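Stotemley Work Table, Cream White
Sold by Gollilby Furniture Supply

Our best selling plain table, back in stock for June. Flat top, light color, no drawers, no fuss. Good for craft rooms, repair benches, classrooms, back offices, wherever you need a surface and not much else.

Push two together and you get one deep surface, that's how most people buy them. Rear table for the stuff you want to keep, front table for the stuff you're working on. There will be a seam between them. Small parts can find it so run a strip of tape along the join if you do beads or screws or that kind of thing.

Light top is easy on the eyes and you can find what you dropped. Dark cables, dark screws, all show up right away. White things, not so much. Put a colored mat down for those.

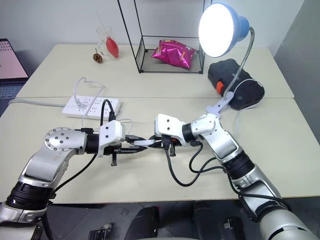

Top wipes clean with a damp cloth and a drop of dish soap. No bleach, no scouring pads. Ink comes off if you get to it the same day. Permanant marker is a different story, try rubbing alcohol on a corner first.

Power: no outlets built in. Most customers lay a power strip flat on top toward one side and run the cord off the edge. Works fine. If you want it out of the way we sell the Trillitz under-top cable tray separately, screws included, takes a strip plus the slack. Does not fit the older Jiang frames, please check before you order, we get a lot of those back.

Details
Height: 700 mm, fixed
Max load: 40 kg spread evenly, not all in the middle
Finish: cream white, matte
Feet: screw-in levelers, all four corners
Assembly: yes, one hex key in the box. Bring a second person for the flip

Joining two tables: get the levelers right BEFORE you push them up. Set the rear one first, then the front, then slide. If one side sits high turn that foot a half turn and check again. Joining clamps are extra, ask for the Trillitz pair. On carpet you will want the clamps, they creep.

Customer notes
"Bought two, pushed together in the spare room. Glass of water on the back one, projects on the front. Had a wobble the first day, it was the levelers." Agnes Niven
"Color is warmer than I expected next to my white shelves. Kept it anyway." Delwyn Hoani
"Hex key was missing, Murray sent one out same week." Ewan Tomoana

Shipping: flat packed, one carton per table. Pairs ship as two cartons and may not arrive at the same time. Check corners before you sign, we cant do much about dents after.

Schools and bulk orders, over 100 tables, contact Nana Sarpong for a qoute. Spare feet and hex keys, Murray Merrick at the parts desk, mornings only.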